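Jekmont packing site, anyone else been "upskilled"?

kerslake_nights
28 Nov 2020
They've started teaching the new arms at our place and three of us have been taken off the line to do it. Management calls it upskilling. Same hourly rate, so I'm not sure what went up. Has anyone been through this at another site?

MerleHarawira
We had it at Dretine in March. You sit at a table with a gripper in each hand and pick up a plastic tub, put it down, pick it up again. They wanted 1,000 goes per task. My wrists were worse than on the line.

pallet_dan
Sounds better than nights in the chiller to me. Sitting down, warm, proper chair. You lot would moan about a pay rise.

MerleHarawira
I'd moan less about a pay rise, Dan. What I asked was what happens to the tub packers afterwards and I got a leaflet.

Saskia Prendergast
I'm a rep at the Zivov depot. Get it in writing before you start: grade, breaks, and whether your old job is held open. Ours was told redeployment was "expected". Expected by who?

pallet_dan
They said all this about the shrink wrapper and we've still got 8 people on that bay.

kerslake_nights
Used to be more than that though, wasn't it.

Did my first full shift on it yesterday. Tubs all morning, two hands, one at each end.
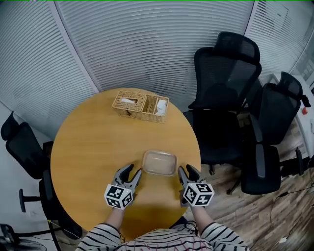

The supervisor wants it slow and the same every time, then comes back and asks why we're behind on the count. You can't have both. And when I asked who checks whether the arm learns anything from it, he said that was "upstream".

Saskia Prendergast
Ask upstream for a name, then.

pallet_dan
Still sitting down though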